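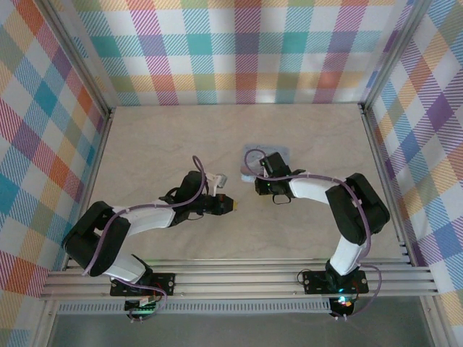

Words and pictures by Corin Maddery

Last updated in May
135 shares

Small Tins, Plaid Corner

There are 18 small tins in my home, and until this spring I could have told you what was in two of them. One held buttons. The other held the lid of a third tin.

I don't collect them on purpose. A tin arrives with candy in it, the candy goes where candy goes, and then you're standing over the trash with a perfectly good box that has a lid and a cartoon on it. Throwing it out feels like a crime. So it goes on the shelf, where it begins a long career of holding one dead battery and a paper clip.

This spring came the sorting. I did it at the plain wooden table in the plaid corner, and yes, I have heard the opinions about the plaid. It has pink, orange, yellow, green, teal and blue in it, plus some purple in case anyone felt left out. I find it cheerful before 8 in the morning and a bit much after lunch. Small pale things do show up well against a pale table, and then your eye has the walls to go to when it gets bored.

The pale blue cloth is my one piece of proper equipment. Put a cloth down flat, tip a tin out on it, and nothing rolls under the stove. I learned this from beads. I'm still learning it from beads, every time I sweep.

First up is the Cinnamoroll tin, which is light blue, square and sweeter than anything that was ever sold inside it. There are white dots and little navy stars down the side, and a lollipop (or a magic wand, I go back and forth) on the top. The keys next to it are the whole reason it made the cut.
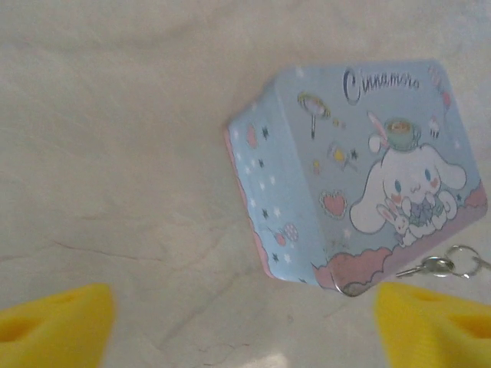 Do keys scratch the inside of a printed tin?

They can mark it over time, mostly on the bottom. A piece of felt or folded paper towel cut to size will prevent most of it and also quiets the rattle.

The rule I settled on was that every tin had to have a job by dinner. A job meant one kind of thing, used at least once a month, by a person, in this home. "Holding other tins" was not a job. I had to write that down and look at it a few times.

Keys were easy. They had been living in a bowl by the door with receipts, a Nuvix flashlight that doesn't light, and enough foreign coins to buy most of a coffee in a country I'm not going back to. Keys in a tin with a lid are quieter, and you can hear them when you pick it up, which at 6 a.m. is how I look for things.

The sewing supplies were harder. They came out of a round Zirkley cookie tin, and if you have ever opened a cookie tin hoping for cookies you know the feeling. Needles got their own small tin. Thread got a medium one. The safety pins have been told they're next.

Then there was the jigsaw. I got it at the Tendalham church sale and it claims 4,000 pieces on the box. I did not check. It does not fit in a tin, it does not fit in two tins, and I spent far too long of a nice evening finding that out.

Back to the little blue one. I moved it here and there on the table for a while before deciding where it should live, as if it were a sofa.
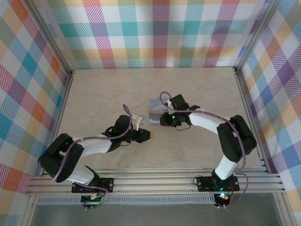
The front hall won, on the low shelf, lid facing up. The windowsill was tempting, but the sun there has already taken the color out of a Lockyer tea tin that used to be red and is now the shade of canned salmon. The kitchen counter was ruled out because anything left on it ends up holding rubber bands by the weekend.

Final tally for anyone keeping score at home: most of the tins have jobs, a few went to a neighbor who paints, and the button tin is still the button tin. The lid without a tin is also still here. I tried it on everything. It fits nothing I own, so it's a coaster until the rest of it shows up.

8 comments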